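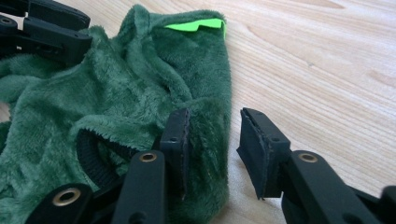 Ticket: Plush items, training station
Site: Bernell, returns room
Opened: 17 February 2022
Priority: Low (changed from High by Zullberg support)
Status: Open

Reported problem
The plan from January says each table needs 100 good passes per item type before the folding cell takes over that item. Plush is nowhere near. Flat towels went fine. With the fuzzy stuff the pads close on a bit of pile instead of the cloth, and the pass gets thrown out. We are told this is "operator variance." Same operators did the towels.

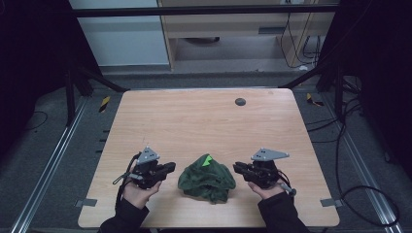
Training table with the dark green plush item, one gripper in each hand.

Tried so far
Restarted the station. Swapped left and right grippers. Slowed down, as support asked. Slowing down helped a little, but a pass now takes 2 minutes and the daily target hasn't moved. Whoever set that target should come and do a shift on it.

Support also asked us to check the finger pads. The facing material is rough and ragged at the edges. Is that normal wear? The Bruninness manual only says "replace when worn."
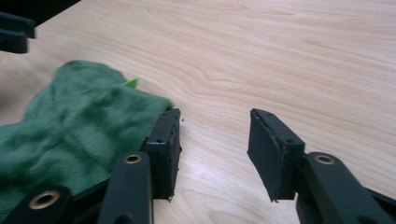 Reply from support
Pads look serviceable. Please continue and make sure the item is opened flat before grasping. Suggest closing ticket.

Reply from site
Please don't close it. A hooded piece with felt spikes does not open flat. By hand we shake it out and fold it in 20 seconds. If we have to flatten it first so the gripper can pick it up, that is an extra job, and it isn't on the Lewis staffing sheet, which already has us down 2 people on evenings once the cell is running.

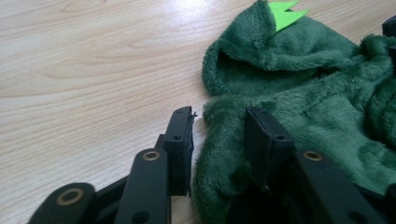

We would also like to know who does the flattening after the switch. The sheet says "exception handling," no hours against it. My guess is it lands on whoever is left on the shift.

Requested: new pads for both grippers, a separate target for plush, and a written answer on the exception hours. We'll keep recording in the meantime.

Waiting on: Zullberg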